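**Locker search rule at the college, has anyone read the full text?**

**diem_ta** wrote:

Hello everybody. My name is Diễm Tạ, I study in second year at the Kusham campus. In May the college council voted for a new rule about searches. From next term, security staff may open any locker or residence cupboard without the student being there, if they have "a reasonable concern". I have read all 77 pages of the council papers and I still do not find where "reasonable concern" is explained.

I am not against safety. I come from a family where my father was a guard for many years, so I respect this work. But I live in residence, and my cupboard is the only place which I can close. 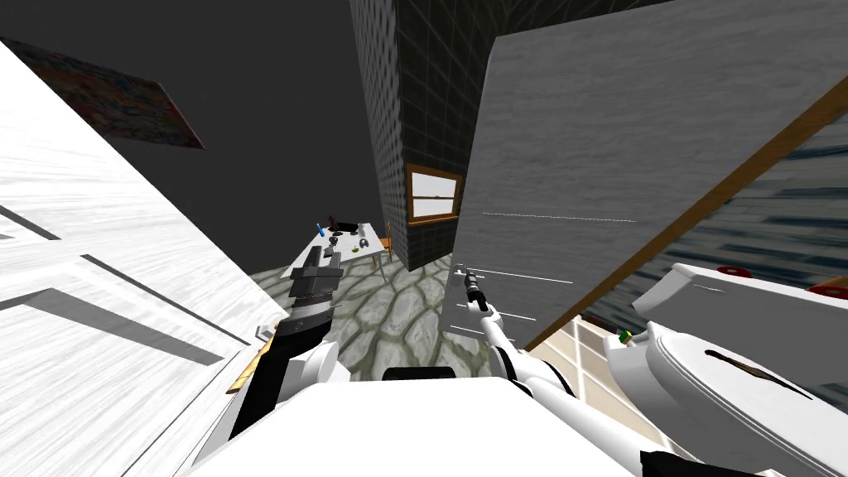
The rule also says a written notice must be left after the search, but there is no time limit for it. It could be one hour or three weeks. I wrote to the housing office to ask and they sent me the same paragraph back, only in bold.

Does somebody know if the students at the Sekiguchi campus have the same rule?

---

**old_prairie_goat** wrote:

Sekiguchi has had it for two years. I work in maintenance there. They do maybe a handful of searches a term and it's always a smell or a phone call from a roommate. You're worrying over nothing. If you've got nothing in the cupboard, who cares?

---

**diem_ta** wrote:

Thank you for the information. I care, also with nothing in it. I have letters there and my medicine, and I would not like that a stranger moves them. I think it is a normal feeling.

---

**marnie.k** wrote:

Goat, "nothing to hide" is a pretty lazy argument for a public college. A residence room is somebody's home. My landlord has to give me notice before coming in and I don't see why a 19-year-old in residence should get less.

---

**old_prairie_goat** wrote:

Your landlord isn't responsible for 600 kids under one roof. If somebody brings in a weapon, do you want security to send a letter first?

---

**marnie.k** wrote:

No, and an emergency exception would cover that. This rule isn't limited to emergencies. Read section four.

---

**diem_ta** wrote:

Marnie is right about section four. It speaks of "weapons, substances or other items of concern". The last three words can be a rice cooker.

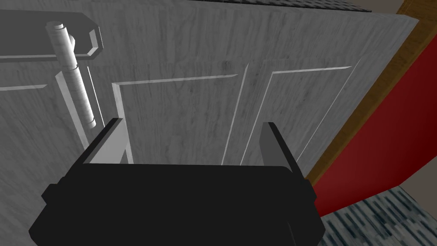

I have started a petition for three changes: a clear definition, a second person present at every search, and the notice on the same day. It has 193 names now. The student association told me that the council must answer if we reach a quarter of the residents, but I could not find this in the bylaws, so please correct me if you know better.

---

**stoltis_road** wrote:

It's in the old bylaws, not the new ones. They dropped it when they rewrote the complaints section. You can still ask to speak at the meeting, but you have to sign up by noon the day before and you get five minutes.

---

**old_prairie_goat** wrote:

Same-day notice is fair, I'll give you that one. Still think the rule is fine otherwise.

---

**diem_ta** wrote:

Thank you both. I will sign up to speak. If somebody from the Jinness building can collect names on the ground floor in the evening, please send me a message, I have the paper forms.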